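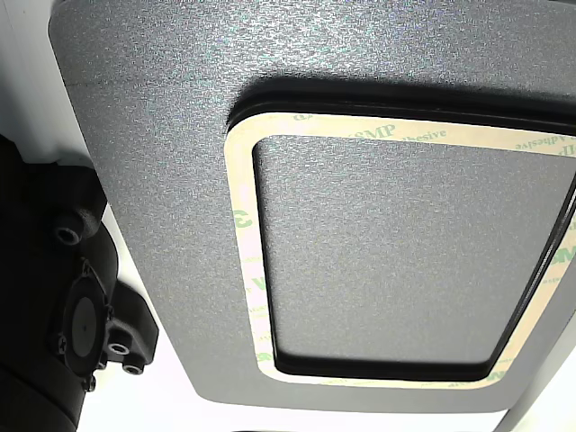
Words by Treasa Noonan
Homes & Interiors | Opinion | 4 min read

I have now been shown round three houses in a row where the kitchen had no handles, and in all three the owner had to press twice to get at the cutlery. I was told each time that this was calm. It looked like someone hunting for a light switch in a hotel.

The handleless kitchen is sold as the end of clutter. Gromlow, whose showroom I visited in September, will do you a wall of it in a putty colour called Drudilo, with the fridge, the bins and the larder all behind identical doors. The quote I was given put the push-to-open fittings at 2,340 pounds on top of the cupboards. A decent set of knobs would have come to 80.
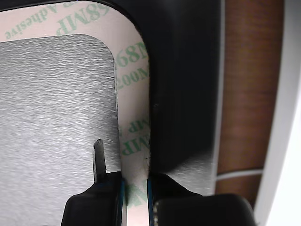 That difference would bother me less if the thing worked better, and I can't find anyone who cooks a lot and thinks it does. You need a clean hand or a spare elbow to open a door. Lean on the worktop while you chop and a drawer slides out into your hip. The matt finish, chosen so that nothing shines, keeps every fingerprint, and there are more fingerprints because there is nothing else to take hold of.

Designers tell me that all this is a matter of getting used to it. Perhaps. I got used to a shower that ran cold at seven in the morning, and I still had it fixed.
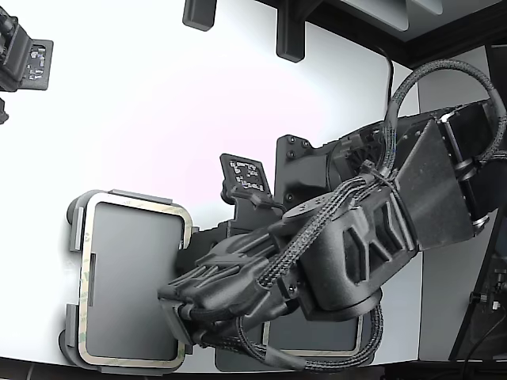 Úna Ó Flaithearta thinks I am being unfair. Her own kitchen went in four years ago, she says, the doors have never stuck, and in a narrow room she would sooner have a flat front than a row of bars catching her pockets. She also says that people who complain about fingerprints should try wiping things.

I'll grant her the pockets. A galley kitchen is a good case for flat fronts, and a grooved edge – the old sort you hook your fingers behind – does that job with no springs at all. Ní Chonaill still makes one in painted ash.
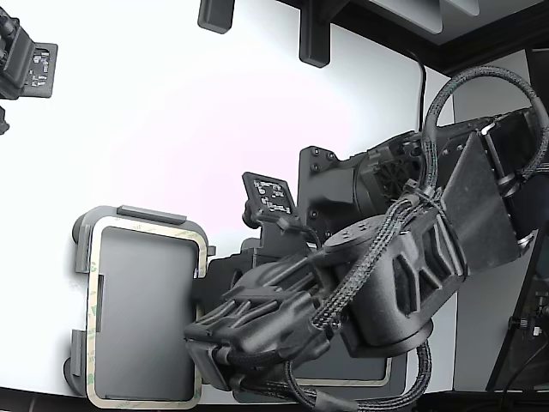

But most of the rooms being sold this look are large, with an island you could land on, and no pocket in them is in any danger. What they are short of is somewhere to hang a tea towel. The Iner brochure on my desk runs to pages of these kitchens and I have yet to find a tea towel in it, or a kettle.

If you are choosing now, ask the showroom to let you make a sandwich. Butter your hands a bit first. Then try to get the milk out.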